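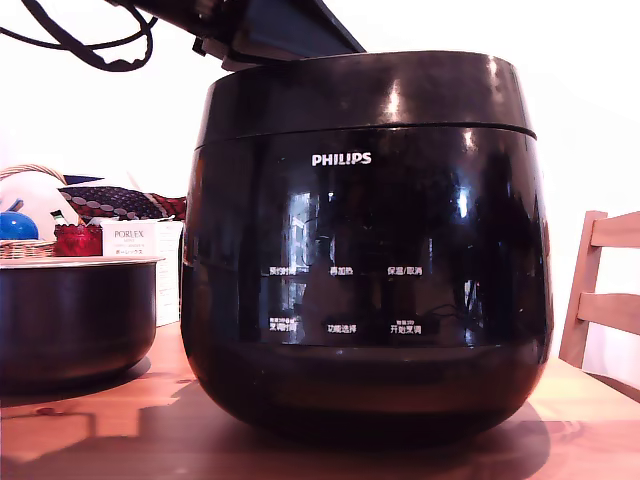 Lunitz cable guard kit for table-mounted arms
Part no. 944
Supplied by Fultham

Availability: in stock, usually sent within 4 working days
Price: £59 excluding VAT

Safety notice: please read before ordering

The first version of this kit has been withdrawn. In December we had a report from Gumaro Aguirre, who runs kitchen trials with a table-mounted arm, that the wrist joint had stopped partway through a lift with a full pot in the gripper. The arm held its position but would not answer commands, and the pot had to be taken out by hand. No one was hurt.

Oona Kiiskinen in our workshop traced the fault to the lower clip. It let the cable slide down until the loop caught on the elbow cover. Each time the arm reached forward, the cable was pulled against the connector, and after 1130 cycles on our test bench one of the signal wires broke in the same way.

What has changed

The lower clip is now a two-screw clamp with a rubber liner. The sleeve is longer and opens along its full length, so the cables do not need to be unplugged for fitting. A strain relief bracket has been added at the wrist connector.

In the box
Split sleeve, black
Upper and lower clamps
Wrist bracket
Screws and hex key
Printed fitting sheet

Fitting

Switch off the arm at the wall and support it before you start. Move it by hand through its full reach and check that no loop touches the elbow cover or hangs below the gripper. Leave slack at the wrist. Run the first few cycles at low speed with nothing in the gripper.

Do not use the kit near steam or over a hot pan. The sleeve is not rated for heat.

If you have the old kit

Stop using it if the lower clip is a single plastic piece with no screws. Send us your order number and we will post the new parts free of charge. The old clips can be thrown away. If the cable jacket is marked or flattened, replace the cable as well.

Returns and technical questions: Braulio Carrillo, Fultham service desk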